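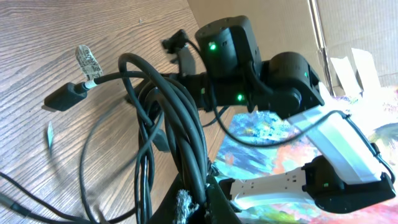 Fig. 1. Braço articulado preto, com luzes indicadoras verdes.

Tecnologia da Madeira I
Apontamentos da unidade 3: a água na madeira e o movimento das peças
Docente: Ernő Boros

Estes apontamentos acompanham a aula e não substituem a leitura do capítulo correspondente no manual. Peço que tragam para a sessão prática a calculadora, um lápis macio e a folha de registo da unidade 2, também quem ainda não a terminou.

3.1 Onde está a água

Na madeira acabada de cortar encontramos água em dois lugares. A água livre ocupa as cavidades das células e sai primeiro. A água de impregnação está ligada às paredes celulares e só começa a sair, em princípio, quando a água livre já desapareceu. O estado intermédio, em que as cavidades estão vazias e as paredes ainda saturadas, chama-se ponto de saturação das fibras.

Para o marceneiro a distinção é muito prática. Enquanto a peça perde água livre, fica mais leve mas as suas dimensões quase não mudam. Abaixo do ponto de saturação das fibras, cada perda de água corresponde a uma contração. É neste intervalo que nascem as fendas, os empenos e as gavetas que deixam de correr.

3.2 Como se mede

O teor de água calcula-se em relação à massa seca da madeira:

H = (m húmida – m seca) / m seca × 100

Reparem que o denominador é a massa seca. Por esta razão o teor de água de uma madeira verde pode ultrapassar cem por cento, resultado que todos os anos alguém risca no exame por pensar que se enganou.

O método da estufa é o mais seguro: pesa-se o provete, seca-se até a massa ficar constante e pesa-se outra vez. O provete fica inutilizado para a obra. O higrómetro de agulhas é rápido e deixa apenas dois furos pequenos, mas precisa de correção conforme a espécie e a temperatura. No armário da oficina há um aparelho Plidari com a tabela de correção colada na tampa; usem essa tabela e não a do folheto antigo.

Exercício 1. Um provete tem massa seca de 200 g e perdeu 24 g na estufa. Qual era o seu teor de água? (Resposta: 12 %.)
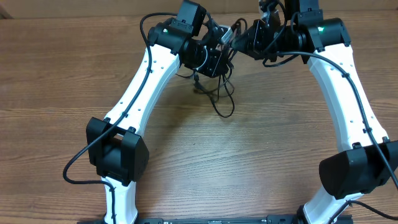
Väisänen perguntou se não bastava secar muito a madeira, uma só vez e bem, para o problema ficar resolvido para sempre. Disse que em casa dos avós as tábuas passavam anos no sótão e que, depois disso, já ninguém se preocupava com elas.

A pergunta é boa e a resposta é negativa. A madeira é higroscópica: troca água com o ar durante toda a sua vida, mesmo que tenha cem anos. Os anos no sótão servem para aliviar tensões e para chegar ao equilíbrio com o ar do sótão. Levada para uma sala aquecida, a mesma tábua vai procurar outro equilíbrio. O verniz e o óleo atrasam esta troca, mas não a impedem.

3.3 Equilíbrio higroscópico

Para cada combinação de temperatura e humidade relativa do ar existe um teor de água no qual a madeira não ganha nem perde. Chamamos-lhe teor de água de equilíbrio. Numa casa, este valor sobe e desce com as estações, e a peça segue-o com atraso – uma folha fina em poucas horas, um tampo grosso em semanas.

A regra de trabalho é simples de dizer: seca-se a madeira até ao valor médio do lugar onde o móvel vai ficar. Na prática convém perguntar ao cliente se a casa tem aquecimento central, se o móvel fica junto de uma janela, se a divisão é usada no inverno. No relatório da obra de Muvthorpe, que lemos na primeira semana, as portas foram feitas e montadas antes de o estuque secar, e o resto da história já conhecem.
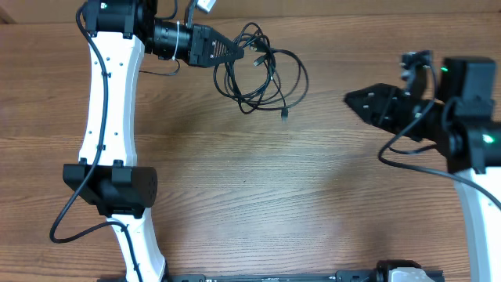
3.4 Anisotropia

A madeira não se move de igual maneira em todas as direções. O movimento é maior na direção tangencial, isto é, ao longo dos anéis de crescimento. Na direção radial é, em muitas espécies, perto de metade. No sentido do fio é tão pequeno que na marcenaria corrente o desprezamos.

Daqui resultam as deformações que vimos no quadro. Uma tábua de corte tangencial encanoa para o lado contrário ao da medula quando seca. Uma tábua de corte radial fica mais plana, mas custa mais caro e sai mais estreita do toro.

A variação de largura estima-se assim:

variação = largura × k × diferença de teor de água

em que k é o coeficiente da espécie para a direção considerada. Os valores estão na compilação Ginard, que reúne 1923 medições e distingue sempre as duas direções. Confirmem a coluna antes de copiar o número.

Exercício 2. Um painel com 200 mm de largura passa de 12 % para 6 % de teor de água. Escrevam a variação em função de k e calculem-na depois para duas espécies à escolha, em corte radial e em corte tangencial. (A expressão é 200 × k × 6, em milímetros, com k em fração da largura por ponto percentual.)

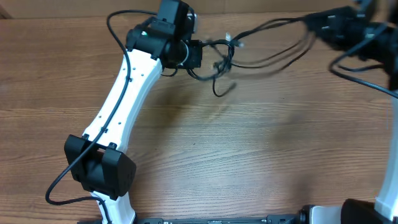 Última modificação desta página: abril

3.5 Consequências para a construção

Um painel maciço largo nunca se cola em toda a volta a uma moldura. Fica solto na ranhura, com folga dos dois lados, e quando muito fixa-se num ponto ao meio da largura. O tampo de uma mesa prende-se ao aro com tacos de madeira ou com ferragens de furo oblongo, que o seguram e o deixam deslizar. As travessas de topo colam-se apenas no centro.

O acabamento aplica-se nas duas faces. Se uma face fica sem proteção, troca água mais depressa do que a outra e a peça encurva.

Para a próxima aula: entregar os exercícios 1 e 2 e trazer o desenho de uma ligação entre tampo e aro, à escala, com a folga cotada.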